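Pirniro Low-Angle Block Plane

If you only keep one plane on the bench, make it a block plane, and if you're going to use it every day, it might as well be one you love picking up. We've sold the Pirniro for a while now and it's still the one most of us in the shop reach for first. It's small, it's heavy for its size, and it takes a shaving off end grain that you'll want to show people.

The blade sits at a low angle, bevel up, so it slices across the ends of boards where a standard plane tends to chatter and tear. Pine is the real test (soft end grain crumbles if you look at it wrong) and the Pirniro goes through it cleanly as long as the iron is sharp. It's just as happy breaking edges, trimming tenon shoulders, flushing up dovetails or fitting a drawer that sticks a little in the summer.

What we like about it

The mouth adjusts. Loosen the front knob half a turn, slide the lever to open or close the gap, snug it down again. Close it up tight for figured maple, open it for quick rough work. The lever moves smoothly and stays where you put it.

The adjuster at the back has very little slop. Turn it and the blade moves, pretty much right away. On cheaper planes you can spin the wheel most of the way around before anything happens, and then you've gone too far and have to come back. It's such a pleasure not to deal with that!

The sides are ground square to the sole, so you can lay the plane down on its side and use it on a shooting board. It's a short plane for that job, but for small boxes and picture frame parts it works beautifully.

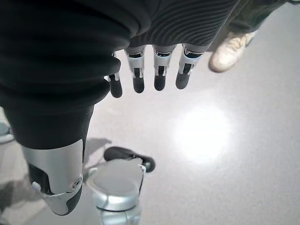 And the fit in the hand is lovely. There are shallow dimples on both sides for your thumb and fingers, and the cap is rounded where it meets your palm. People with big hands and people with small hands have both told us it feels like it was made for them. You can use it one-handed on an edge all afternoon, then put two hands on it when the wood fights back.

Getting it ready

The plane comes with a thin coat of oil. Wipe it off with a rag and a little mineral spirits, and get the blade too. The iron arrives ground but it still needs honing, like nearly every plane iron out there. We start on a 1,000 grit stone until there's a small burr all the way across, then move up to the finest stone in the kit and strop. If you buy one used or nick the edge on a nail, drop back to 400 and work up again.

Flatten the last little bit of the back as well, just near the edge. You don't have to polish the whole thing. The sole should be fine out of the box, but a rub of paste wax makes it glide — do this often, it's the cheapest upgrade in woodworking.

Start with the blade pulled back so it isn't cutting at all, then ease it forward while you push the plane along a scrap. When it begins to take a wisp on one side, use the adjuster to straighten it until both corners cut the same.

Spare irons and extras

The standard iron is ground at a low bevel for end grain. We also carry a second iron with a steeper 50 degree bevel, which is great on curly or interlocked grain. Swapping them takes a minute and saves you regrinding your good one. Both fit every Pirniro block plane we've sold.

The Lerker honing guide holds this blade nicely, and the narrow Fira strop is a good match if you're short on bench space. Ferrand makes a leather sleeve that fits the body with the blade retracted. It's stiff at first and loosens up after a few weeks.

Details

Body: ductile iron, ground sole and sides
Blade: bevel up, adjustable depth and side to side
Mouth: adjustable
Price: $82, standard iron included
Steeper iron: sold separately
In the box: plane, iron, small instruction sheet

Orders placed before noon usually go out the same day. Left-handed? It works the same either way.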